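Let the Robotics Class Fold Shirts

Every spring the robotics students at Tenwood have to choose between the arena contest and a household task. I think the school should drop the arena. Driving a cart through gates teaches steering, and most of them can steer by February. 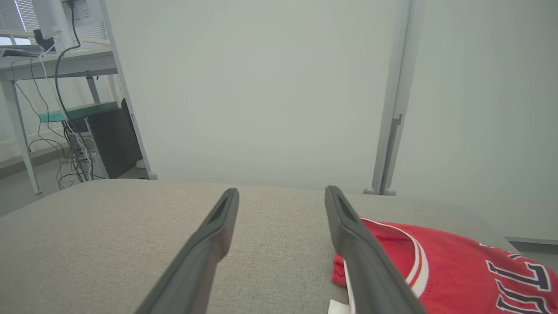 Cloth is harder. A jersey never lands the same way twice, so a student can't write one set of moves and go home. Leonie Cartwright's group recorded 60 folds before they agreed on what a good fold was. That argument — collar in or collar out — was the best lesson of the term.

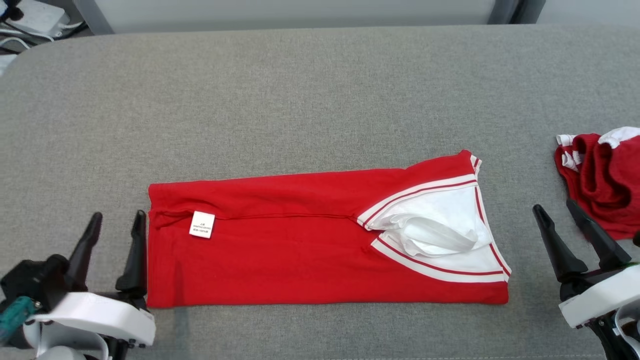 Wendell Fitzsimmons, who coaches the arena team, says parents won't come to watch laundry. He may be right. But we spent 3892 dollars on arena parts last year, and a pile of old shirts costs close to nothing. I would put 1000 of it toward spare fingers and cables and let the folding groups have the room until six in the evening.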